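Robot Teleoperators – Part Time, Plosmont Site

Grutska is looking for people to operate two-arm robots by remote control. You move a pair of lead arms with your own hands, the robot arms follow, and the session is recorded so the robot can later learn the task from your motions. You do not need a technical background. Most of our current operators came from other kinds of work.

We have 26 places open for this round. Training starts in the week after the offer letters go out.

What you will be doing

Most of the work in this round is tabletop work with small household things and toys. A typical task is picking letter blocks out of a pile and setting them in a row to match a word. Each attempt is called an episode. You reset the table, run the episode, mark it as good or bad, and go again.
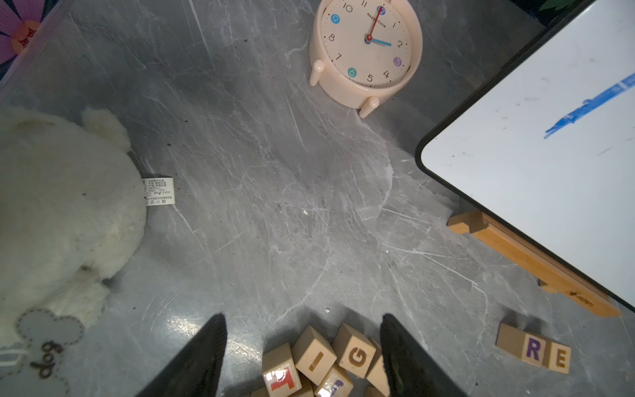

Spelling task from a wrist camera, with letter blocks, clock and whiteboard on the table.

The word is hand-written on a small whiteboard at the back of the table. Operators need to read it, find the letters and work out which arm should reach for which block. Blocks get knocked over and letters end up facing the wrong way. That is fine, as long as you fix it with the arms and keep your hands out of the workspace while recording is on.
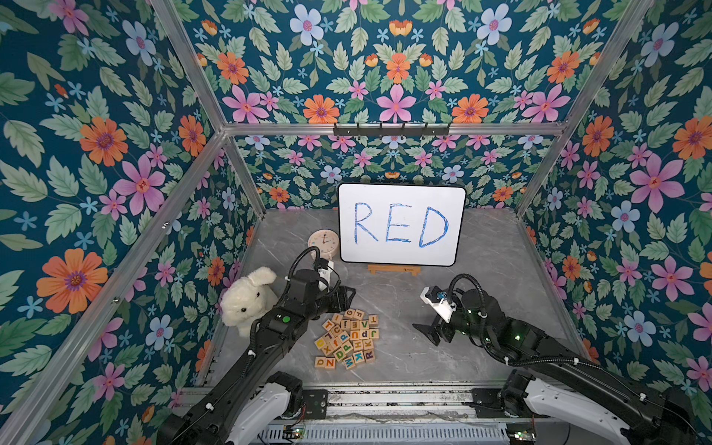
The two arms share one table, so a good part of the training is about keeping them out of each other's way. Dušan Vidmar runs the first two sessions and will sit next to you until you can do a full set without help. After that you work on your own station, with a shift lead in the room.

We care more about smooth, steady motion than about speed. An episode where you stop, back up and try the grip again can still be useful. One where you jerk the arm or push a block hard into the table usually has to be thrown out. The April group recorded 2,413 episodes, and 551 of them could not be used. Most of those were rushed.

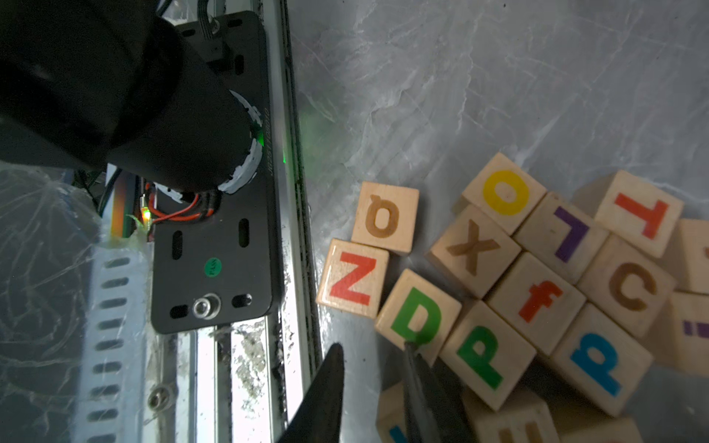

Close work in a packed pile is the hardest part for new people. You have to get one finger down between two blocks without shifting the rest, and the wrist view takes some getting used to. If you play an instrument, sew, build models or have done bench repair, please say so in your application.

What we ask for

– Age 18 or over
– Good close vision, with glasses or contacts if you use them
– Able to sit or stand at a station for up to 50 minutes between breaks
– Able to read and spell short English words
– At least three shifts a week for the length of the round

What we offer

Shifts are four hours, mornings or afternoons. Training hours are paid at the same rate as regular hours. You are paid for time on shift – there is no bonus or penalty tied to the number of episodes. Parking is free behind the Nusel building, and the bus stops across the street.

How to apply

Send a short note with your name, the shifts you can work and any hands-on experience to Teodora Vidmar at the Plosmont front office. No cover letter is needed. Applications close on 26 July 2022.

We will invite people for a 40-minute tryout on one of the stations. Sibusiso Zwane will show you the controls first and you will get time to practice before anything is scored. Please wear sleeves that can be rolled up, and leave rings and bracelets at home.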